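Is a 9 game unbeaten run worth anything, or am I being sold a story?

Asked in: Soccer > Tactics and Analysis
Posted 29/06/2024
Tags: preseason, expected goals, small samples, promotion

I follow Mathur Town, second tier, small ground, not much money. We finished last season with nine games unbeaten and every preview I've read since treats it as proof that the new manager has fixed the defense. The club's own site calls it "the Mathur turnaround." Season ticket prices went up on the back of it.

I went to most of those games and I'm not convinced. Four were draws. At least two of the wins came against teams with nothing left to play for, and in the home game against Fuka Athletic they hit the post twice and had a header cleared off the line in stoppage time. Before the run started, in November, we lost three in a row playing what looked to me like the same system with the same back four. Then there was a long stretch of nothing much either way, and then the famous run.

A friend sends me screenshots from a stats site, Trumon, which gives our defense a rating that jumped from "poor" to "elite" over those games. I can't find an explanation of how the rating is made. It doesn't match what I watched.

So my question is how many games you need before you can say a defense has really improved. And is there anything I can look at myself, without paying for a subscription, that would tell me more than the results do? Please don't just tell me to enjoy it. I do enjoy it. I also have to decide whether to renew.

3 answers

Answer 1 (marked as helpful)

Nine games is thin. I wouldn't throw it out, but I wouldn't raise ticket prices over it either.

Goals are rare, and that's the whole problem. A team that allows one goal a game over a season will have long stretches where it allows hardly any and other stretches where it leaks, and the players and the shape can be identical in both. Goalkeepers get hot. Opponents miss. You mention the post twice and one off the line, and if any of those goes in you have an eight game run or a six game run, and the previews get written differently by the same people.

Shots are better because there are more of them. Chance quality is better again, if you can get it from somewhere that shows its work. As a rule of thumb, I start to take notice of a change in shot numbers after ten games or so and a change in goals allowed after most of a season. Other people draw the line elsewhere. Anybody who gives you an exact figure is guessing with confidence.

I'd be very careful with a one-word rating. "Elite" over nine games against what level of opponent? Did it adjust for game state? A side that scores early and sits back gives up lots of bad shots, and a side chasing a game gives up fewer but better ones. If the site doesn't say how it handles this, assume it doesn't handle it.

Comment: The manager did change one thing after November. The left back stopped overlapping. You could see it from the stands.

Comment from the asker: He stopped overlapping because he had a hamstring problem. It was in the local paper.

Answer 2

You're overthinking this. Unbeaten is unbeaten. Momentum is real, any player will tell you that, and a settled team going into preseason is worth 5 points on its own. Prundora United did exactly the same thing two years back and went up. Renew the ticket.

Comment: Where does the 5 points come from?

Comment: And Prundora spent more that summer than the rest of the division put together. Hardly the same thing.

Answer 3

I agree with most of the first answer, but it didn't get to the part about what you can do yourself. I've kept my own notes on my team for several seasons. It costs a notebook and some patience. You will be wrong fairly often and that's fine as long as you write it down before you know the result.

1. Pick three things to record and stick to them. Mine are shots allowed from inside the box, times the opponent gets in behind the fullback, and corners we fail to clear first time. Don't add more halfway through the season because a pundit got excited about pressing.

2. Note the score each time something happens. A chance given up at 3-0 isn't the same as one given up at 0-0, and you'll forget which was which by the time you get home.

3. Watch the full replay when you can. Highlights are useless for defending, since the ten minutes in which your center back does his job properly never make the cut. I get mine done the morning after.

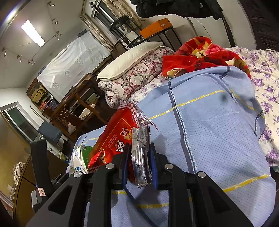
4. Compare like with like. Split your opponents into the top half and bottom half of the table and keep the two lists apart. If your run included six games against the bottom half, the mystery may solve itself.

5. Leave it alone until you have enough. I don't look at totals for the first ten games. After 30 I'll argue with people about them.

On the renewal, I doubt the numbers help you much. Our ground holds plenty more than yours by the sound of it, and I still sat among 1000 people on a wet night last winter wondering what my rating system was for. If the price is too high for a bad season, it's too high. I wouldn't bet on this one being good because of last spring.

Comment from the asker: Went back through the fixture list. It was six against the bottom half. Not renewing yet, will see what they do about a center back.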